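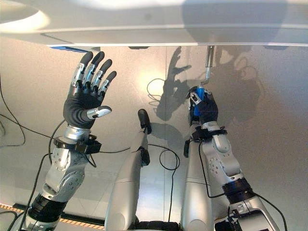

Chapter 6
Buying a Two-Handed Robot Service

Most robots sold to small plants have one arm and a simple gripper. Chapter 5 dealt with those. In this chapter we look at an offer of a different kind: two arms, two hands with fingers, and a contract that covers setup, training of the controls, and repair. The buyer doesn't own the machine. The buyer pays for days of use and for tasks that have been agreed on in writing.

The main case is the Stomis service, sold by Flosix to workshops in and near Calstead. Its basic contract runs for 270 days and includes 30 days of setup. We chose it because the paperwork is short and the sample task is easy to follow. The robot takes hold of a handle and works a crank that reaches up to the underside of a panel.

A crank is a good test for a buyer to ask for. The hand has to close on the handle firmly, but the wrist has to give a little as the handle travels around its circle. If the arm is too stiff, it fights the rod. If the grip is too weak, the handle slips. A seller who shows only pick-and-place work hasn't shown either problem.

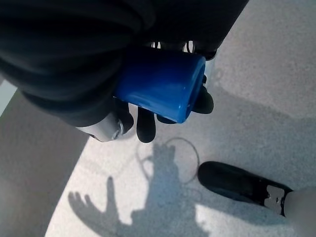

Figure 6.1. Fingers around the blue cylinder, as seen from the wrist.

Before you go on, find the line in your own sample contract that says what counts as a finished task. In the Stomis contract it is clause 4. Many students look for it under "Performance" and miss it.

6.1 Case Reading: What the Demonstration Shows
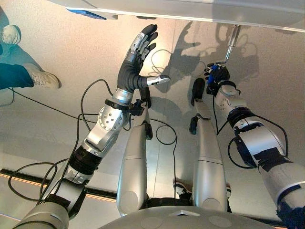

By Hanan Farah and Wálter Yupanqui

We reviewed the crank task for a buyer, Marisa Greco, who runs a fixture shop and wanted to know if the service was worth the monthly fee. Her first question was about the second hand. In this task the right hand grips and the left hand is held open. She would be paying for both.

Flosix's answer was that the left hand is priced in and can't be removed from the contract. We think that is a fair reason to ask for a second task that needs two hands - holding a part while the other hand turns it, for instance.

Her second question was about floor space. Cables run alongside both arms, and striped tape marks part of the floor. The quoted footprint didn't allow for slack in the cables. Measure it yourself.

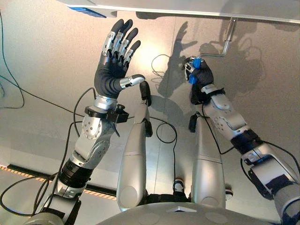 Figure 6.2. Right hand closed on the crank handle, left hand open.

Section 6.2 takes up the fee table, starting with the 60-day trial.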